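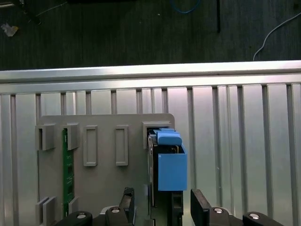
2/1/22 版。しゃべる用のメモなので文章は適当です。太字は忘れずに言うところ。

## 出だし

- こんばんは、から。マイクの確認はArifさんに目で合図。
- 自己紹介は短く。前回は自己紹介だけでだいぶ押して、Hernánさんに時計を指さされた(すみませんでした)。
- タイトルは「古いデスクトップを開けてみる、そして部品をとっておく」。申込フォームには「とっておく」の部分が入っていなかったので口頭で足す。
- 会場に聞く。家に使っていないデスクトップがある人? 手が挙がったらちょっと雑談。挙がらなかったら自分の実家の押し入れの話をする。

自分がパソコンの中を初めて見たのは、父のお古をもらったときでした。ファンの掃除をするつもりでふたを開けて、あまりに線が多くてそのまま閉めたんです。その日は掃除機もかけず、そっと机の下に戻しました。あのときの「うわ、閉めよう」という気持ち、たぶん今日の皆さんの中にもあると思うんですよね。今日はそこを越えるところまでやりたいです!

## 開ける前に

- **コンセントを抜く。** 電源ボタンを切っただけの状態で触らない。
- 抜いたあと電源ボタンを一度押す。ここで必ず質問が出る。中に残っている電気を逃がすため、と答える。
- 電源ユニットの箱そのものは開けない。ここは声を大きめに。質問されても「開けません」で通す。
- セーターの話(静電気)。金属のところに触ってから始める。去年の冬、わたしはモコモコのフリースで作業して、ずっとパチパチいっていました。壊れなかったのは運です。
- ねじはお皿に。マグネットの皿が便利だけど、なければ製氷皿でも卵パックでもいい。わたしは卵パック派。外した順に左から入れていく。

## 中を見る

ここでスライドを切り替えて、しばらく黙る。みんな自分で見たいはず。

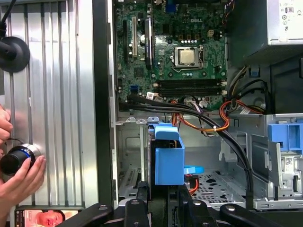
ふたを開けたDELLのデスクトップ。メモリのスロットは空です。

- まず大きいものから。銀色の四角い金属がプロセッサー。ふだんこの上には冷やすための部品がのるので、こうやって上の面が見えるのはけっこううれしい。横にレバーのついた金属の枠で押さえてあります。
- 次にメモリのスロット。黒くて細長い、並んでいるやつ。端っこに小さい留め具があって、メモリはこの留め具を外側に倒してから抜く。入れるときは切り欠きを合わせて、まっすぐ。「カチッ」が怖くてみんな途中でやめるけど、そこはもうひと押し!
- ベージュのと黒いのは拡張スロット。自分で何かを足したい人のための場所、と説明。規格の話に入ると長くなるから、**入らない**。聞きたい人は休憩時間に。
- 電源ユニットの「80」のマークに触れる。効率の目印。マークの種類や何パーセントかまでは言わない(前に言い間違えてJairoさんに直された)。
- ケーブル。オレンジと赤の線は電源のほう。短めの赤いのはデータのケーブル。黒いのも束になっていて、初めて見ると「無理」となるのはだいたいここ。
- 白い結束バンドに注目してもらう。束ねてあるだけで気持ちがずいぶん違うでしょ、という話。切るときは線と平行に刃を入れないこと、斜めにニッパーをこじらないこと。

笑ってもらうところ:わたしが昔、元に戻せるように撮ったはずの写真が全部ピンぼけで、結局二日かかった話。長くしない。**抜く前に撮る、撮ったらその場で拡大して見る。**

## 抜く、はめる

コネクターは力の話になりがちだけど、先に向きの話をする。爪がどっち側にあるか、切り欠きがどこか。それを見てから指を置く。線を引っぱらないで、プラスチックのところを持つ。

青い部品でも緑の細い基板でも同じで、はまる場所には必ず相手の形があるんですよね。クリップに留めるものは、片側を引っかけてからもう片側。両側いっぺんに押すと、白くなって割れます。わたしはそれでTiconaのケースを一個だめにしました。2年たってもまだ悔しいです。

- ここで手元の部品を回覧する。Wen-hsiungさんの列から。
- 回している間に水を飲む。
- 戻ってきたか確認してから次に進む。

## とっておくもの、手放すもの

個人的にはここが一番しゃべりたいところです。押さないように注意。

- とっておく:ねじ、メモリ、短めのデータケーブル、電源コードは程度のいいもの。
- 迷う:ファン。音がするものはわたしは手放す。
- 手放す:ひびの入った樹脂の部品、何に使うか三回考えてもわからないケーブル。
- 保管はWukamiaの浅い引き出しを使っています。深いと下のものを忘れる。ラベルは日本語でいい。「DIMM」より「メモリ、まだ試してない」のほうが、来年の自分に親切です。
- ディスクは中身を消してから。家族写真が残っていることがあるので、消す前に一度だけ確認。手順は配布資料の8ページ。

うちの引き出しの中身、数えたら274個ありました。ねじは一袋で一個の計算なので、まあ、お察しください。夏までに減らすと宣言して、7月に見直す予定です。宣言したからには、次の会で報告します……たぶん。

## 質問の時間

出そうなもの:

- 「ほこりはどうする?」 エアダスターを短く。ファンは指で止めながら。缶を逆さにしない。
- 「工具は何を買えば?」 プラスドライバー一本とピンセット。わたしのはTrornskaの古いセットで、半分は使ったことがない。
- 「ノートパソコンも同じ?」 同じところもあるけど、今日はデスクトップだけ。電池の話が別に要るので。
- 「組み直して動かなかったら?」 まず挿し直し。だいたいメモリか電源の線がちょっと浮いている。それでもだめなら、触ったところを写真と見比べる。

## 終わりに言うこと

- アンケートは出口の箱へ。
- Cavholmの部屋は片づけが必要なので、椅子は壁ぎわに重ねてもらう。
- Édgarさんが次回のはんだ付けの申込用紙を持っています。
- 卵パックが余っている人、持ってきてください。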